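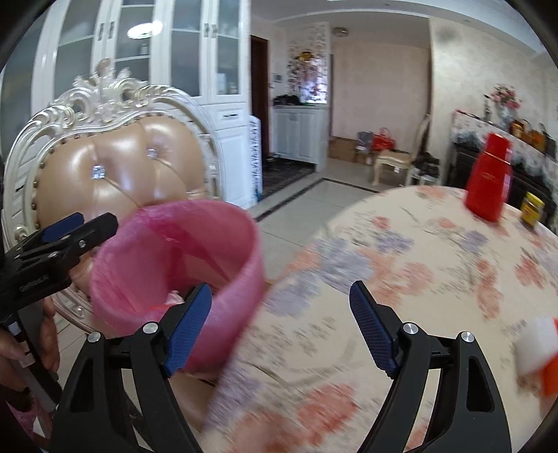 Search this site Enter keywords Search

Collecting chores, one home at a time

Marlene Baumgart schedules the home recordings at Prirneo, a small company in Jurnport that trains robot arms to do housework. Hadi Tarawneh does much of the recording. I talked to both of them in July, at the office, with Tarawneh arriving late from a morning session and eating his lunch while we spoke.

The work goes like this. A collector goes into a home with a pair of hand-held grippers, one for each hand, each with a camera on it. He does a chore with the grippers in place of his fingers. The cameras record what the grippers saw and how they moved, and that recording becomes one example. The learning system, called Wullora inside the company, is trained on the examples that pass review.

"There's no robot in the house," Baumgart said. "People ask about that on the phone. They think we're going to wheel something in. It's one or two people and a bag."

Prirneo started with a test kitchen at the office and used it for most of a year. Baumgart said the system got good at the test kitchen. Then they tried it in a break room down the hall, where the counter was a different height and the light came from the other side, and it reached for the wrong place over and over. After that she was asked to find homes.

She prefers homes that nobody has arranged for the visit. Some hosts clear every surface the night before, and she has started asking them to stop. "I want the thermos on the table. I want the jars," she said. "If there's a flowered tablecloth, leave the flowered tablecloth. The system has to find the edge of the table with a pattern on it sometime."

Trash takes up a good part of the current list. The tasks include dropping a tissue into a lined bin, taking a piece of litter back out, pulling a bag up by its rim and folding a new bag over the edge. Tarawneh said he would rather do cups all day.

"A cup stays a cup," he said. "A bag is different every time you touch it. You pinch one side of the rim and the other side slides down. The thin ones are hard to see through the camera too. You're looking at the plastic and at what's behind the plastic."

He said the grippers took him two weeks to get used to. The jaws open wide, wider than most new collectors expect, and people bump the rim of whatever they are reaching into. The pads on the inside of the jaws do the holding. He closes them slowly on soft things and waits a beat before lifting, so the reviewers can see where the grasp begins. He also tries to keep his wrists from whipping around between moves. Fast turns blur the video, and a recording with too much blur gets thrown out.

"My first day I did 100 and they kept maybe a third," he said. "I was proud of the 100. Marlene showed me the review page and I went home."

Baumgart gave me the count for the last full round, which covered nine homes. Collectors turned in 2330 recordings and 1634 passed. The rest failed for blur, for a hand blocking the view, or for a task that was started and left undone. A dropped object is not a failure by itself. If the collector drops a tissue, picks it up and finishes, the recording is kept and tagged as a recovery. She would like more of those, though she does not want anyone dropping things on purpose. "You can tell," she said. "Everybody drops it the same way when they're faking."

I asked where the bins are placed for the trash tasks. Both of them laughed a little. The instructions say to vary the height, and for a while that meant floor, low stool, counter. Collectors now use whatever is in the room, including the seat of a chair. Tarawneh likes a chair. It puts the rim near table height, so he can work from the table to the bin without bending, and the back of the chair gets in the way of one arm, as it would in a real room.

"After 400 of them my knees have an opinion," he said.

The house he talked about most belongs to the Salameh family, who have hosted four sessions. They stay in the next room and go on with their day. Before each visit Baumgart sends a sheet that says which rooms will be recorded and asks them to put away mail, photographs and anything with a name on it. Hosts can have a session deleted afterward. Two households have done it, and she did not ask either one why.

Neither of them would guess when a robot will empty a bin on its own in a home it has never been in. Tarawneh has watched Wullora drive the office arms. It does the tissue drop well now, he said, and it is poor at folding a bag over a rim. It tends to let go with the second hand too early. He thinks that is partly his fault, from a habit he had in the spring of letting go early himself, and he has been recording the fold again with a longer hold.

"I do it slower than I would at home," he said. "My wife says I do it slower at home now too."

The next round adds laundry and pet bowls. Baumgart is still looking for homes with stairs, and for hosts who can take an afternoon session that starts at 2 p.m.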